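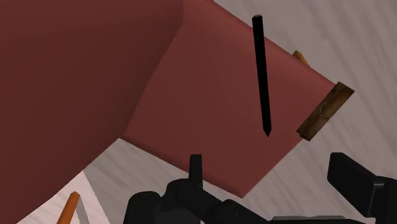
Figure 4. Pen standing on a red surface (rendered view).

4. Setting Up the Signing Desk

This section applies to the visitor signing desk at the main entrance of each Pluvis reading room. It should be completed before the register is opened for the first time and repeated whenever the desk is moved. Staff who have set up a desk under the earlier Rikton procedure should note that steps 3 and 6 have changed.

4.1 Before You Begin

Confirm that the following items have been delivered:

– one bound register, Mogensen pattern, ruled for 40 entries to the page
– one desk blotter
– black pens, from the stationery cupboard
– the notice of reading room rules, current edition

Registers are issued by the records office under form 1154. A register that arrives without a form number on the inside cover must be returned unopened.

4.2 Procedure

1. Place the desk so that a visitor signing the register faces the enquiry counter. Leave enough room behind the visitor for a wheelchair to pass.

2. Lay the blotter square to the front edge of the desk and set the register on top of it.

3. Write the name of the reading room and the month of opening on the first page. Leave the back of this page blank.

4. Number the pages by hand in the upper outer corner. Do not number more than one register at a time.

5. Set out two pens. Only black ink may be used in the register – blue ink does not copy well enough for the permanent file.

6. Enter a sample line at the top of page 2, showing surname, given name, time of arrival and purpose of visit. Rule a single line through the sample so that it is not mistaken for a visit.

7. Post the notice of rules where it can be read from the desk.

NOTE: Names are to be entered as the visitor writes them, with all accents and marks. An entry for Mỹ Sầm, for example, is not to be corrected or respelled by staff. If the handwriting cannot be read, print the name in pencil in the margin after asking the visitor.

CAUTION: Do not use correction fluid or tape in the register. Errors are to be struck through once and initialed.

4.3 Closing the Desk

At the end of each day, rule a line under the last entry and write the closing time beside it. Place the register in the locked drawer and return the pens to the counter. At the Camon branch, where the entrance hall stays open after 4 p.m., the register is kept at the enquiry counter for the remainder of the day.

Full registers are sent to the records office in December. Those with only a few blank pages remaining may be closed early with the approval of the reading room supervisor.

2 comments
Share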